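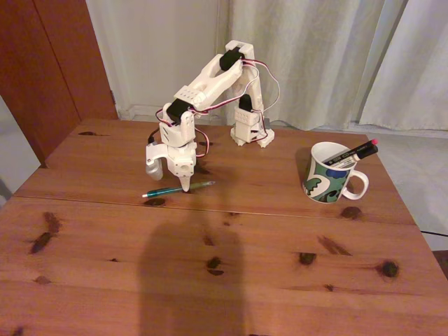 *Braga, 28 de março de 2023*

**Lista de verificação – kit de braço Vokora, montagem de bancada**
Inspeção: Dilruba Seneviratne
Segunda leitura: Ramil Mangubat

Andava há meses com vontade de pôr as mãos neste kit! Usei a lista que fazemos para tudo o que entra na oficina Hustico, com comentários mais compridos do que o costume (o Ramil já se queixou). Legenda: **OK**, **Rever**, **N/V** para não verificado.

### 1. Estrutura e base

- [x] **Peças impressas sem fissuras – OK.** Plástico branco, peças grossas, furos dos parafusos bem à vista. Gosto muito disto: para reapertar não é preciso desmontar meio braço.
- [x] **Parafusos apertados – OK.** Um na coluna vinha com folga. Corrigido antes do ensaio.
- [ ] **Base fixa à mesa – Rever.** O pé assenta bem plano, mas para trabalho continuado quero grampos. O manual fala deles na página 33, tarde demais para quem está a montar pela primeira vez.

### 2. Cablagem

- [x] **Conectores dos servos encaixados – OK.** Puxão leve em cada um, nenhum cedeu.
- [ ] **Cabos presos ao longo do braço – Rever.** O feixe do servo de cima faz um arco largo para fora, e junto ao punho há outro molho de fios vermelhos, brancos e pretos a descer ao lado da garra. Duas abraçadeiras e um pouco de manga resolvem. A Vokora podia metê-las na caixa!
- [x] **Corte de alimentação ao alcance da mão – OK.** Testado com o braço em movimento. Parou logo.

### 3. Área de trabalho

- [x] **Superfície estável – OK.** Mesa de pinho, pesada, não abana.
- [ ] **Objetos soltos fora do alcance – Rever.** A caneca com o marcador fica do lado direito da mesa. Vazia de líquidos não me preocupa, mas a regra é a mesma para todos: caneca fora antes de ligar.
- [x] **Mãos fora da zona durante o movimento – OK.** Marcar o limite com fita quando a bancada for partilhada.

### 4. Garra e manipulação
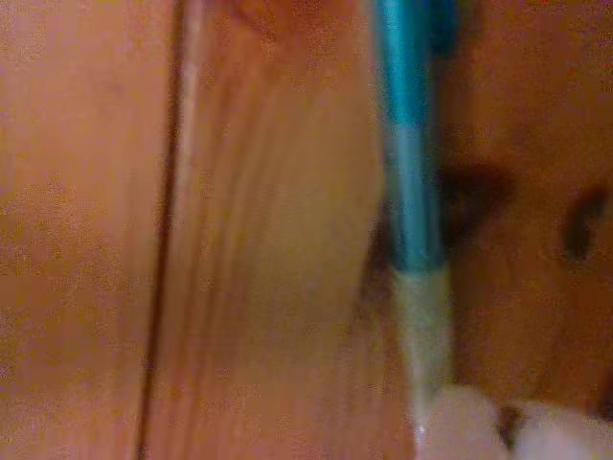
*Tempo de leitura: 4 minutos*

- [x] **Objeto de ensaio leve e sem arestas – OK.** Caneta fina, azul-esverdeada, com a outra parte translúcida. É o nosso objeto preferido para estes ensaios: barata, leve e suficientemente chata de agarrar para mostrar defeitos.
- [x] **Dedos limpos e bem fixos – OK.** Os dois dedos são diferentes um do outro, o arredondado acinzentado e o branco em ponta. Verificar o aperto de cada um em separado.
- [ ] **Folga entre a ponta e o tampo – Rever.** O dedo em ponta chega muito perto da madeira. Subir a altura mínima no programa antes de deixar o braço correr sozinho.
- [ ] **Força de aperto medida – N/V.** Falta-nos o dinamómetro, que está com o Arif Jayawardena.

### 5. Ensaio prolongado

- [ ] **Temperatura dos servos ao fim de 15 minutos – N/V.** Fica para a próxima sessão. Apontar os valores na folha do kit, servo a servo.

**Comentário geral:** estou mesmo entusiasmada com isto – um braço que se abre, se aperta e se percebe com uma chave na mão! O que ficou em *Rever* é trabalho de uma tarde. Não o poria ainda numa bancada com alunos sem os grampos e os cabos arrumados.

**Nota do Ramil:** de acordo, mas acrescentem óculos de proteção ao ponto 3. Nova inspeção em novembro, ou antes, se alguém trocar um servo.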